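Limpiar el polvo de donde nunca miras

Publicado el 9/30/22 en Trucos de casa

Llevo todo el verano a vueltas con el polvo. En agosto hicimos obra en el piso de arriba (bueno, la hizo la vecina, pero el polvo nos lo comimos nosotros) y desde entonces me dedico a descubrir rincones que no había limpiado en la vida. Os dejo lo que me ha funcionado, por si estáis igual.

Rejillas y radiadores

Con las rejillas del extractor del baño no hay misterio: se quitan, se dejan en agua muy caliente con un chorro de lavavajillas y se les da con un cepillo de dientes viejo. Yo las tengo en remojo mientras hago otra cosa, 40 minutos más o menos es mi medida de siempre, aunque si tenéis prisa con menos también sale.

Los radiadores me daban una pereza tremenda hasta que probé lo del trapo mojado. Pones un trapo húmedo en el suelo, justo debajo, y soplas desde arriba con el secador en frío. Cae todo al trapo y se queda ahí pegado. ¡Una maravilla! Eso sí, apartad antes las cortinas, que yo la primera vez las puse perdidas.

Persianas

De arriba abajo, siempre. Un calcetín viejo metido en la mano, apenas húmedo, y lama por lama. Para la cinta uso agua con un poquito de bicarbonato y la dejo estirada hasta que se seque del todo – si la recoges mojada luego huele, y ese olor no se va en semanas.

Probé también el limpiador de Jenar que venden en la ferretería de abajo y no noté diferencia con el jabón de toda la vida. Huele bien, pero para eso ya tengo velas.

El ordenador de mesa

Otro que respira polvo todo el día, sobre todo si lo tenéis en el suelo, como lo tenía yo. Se apaga, se desenchufa y se deja un rato quieto antes de abrirlo. Lo saco a la terraza, quito la tapa lateral y voy con una brocha suave de pintor (nueva, que no haya tocado pintura) y una perilla de goma de las de farmacia. Los ventiladores los sujeto con un dedo para que no giren. Nada de trapos húmedos ahí dentro, y el aspirador mejor tampoco, que la electricidad estática puede dar un disgusto.

Si os dan miedo los cables, no hace falta tocarlos. Con limpiar las rejillas por fuera y quitar la pelusa que se ve al abrir ya se gana mucho. El mío hacía un ruido de avión despegando y ahora casi ni me entero de que está encendido. También lo he subido a una banqueta baja, para que no trague tanta pelusa del suelo.

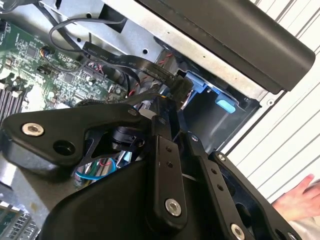 Lámparas y bombillas

Siempre frías y con la luz apagada. Las pantallas de tela las limpio con el rodillo de quitar pelos de la ropa, dándole vueltas despacito. Si son plisadas, brocha. Las bombillas, con un paño seco, y os juro que se nota: la del pasillo parecía otra.

Encima de los armarios

Mi truco preferido y el más tonto de todos. Limpiad bien una vez, con agua templada y jabón, secad, y luego cubrid la parte de arriba con papel de periódico. Cada dos o tres meses se dobla el papel con el polvo dentro, se tira y se pone otro. En la cocina, donde el polvo se mezcla con la grasa, lo cambio más a menudo.

Debajo de la nevera

Una regla larga con una media enrollada y sujeta con gomas. Entra donde no entra la escoba y lo arrastra todo. Yo saqué dos tapones, una pinza y un imán que daba por perdido desde la mudanza.

La próxima semana me pongo con las juntas de la ducha. Si tenéis algún remedio que no sea lejía, dejádmelo en los comentarios, que tengo la ventana pequeña y se me carga mucho el baño.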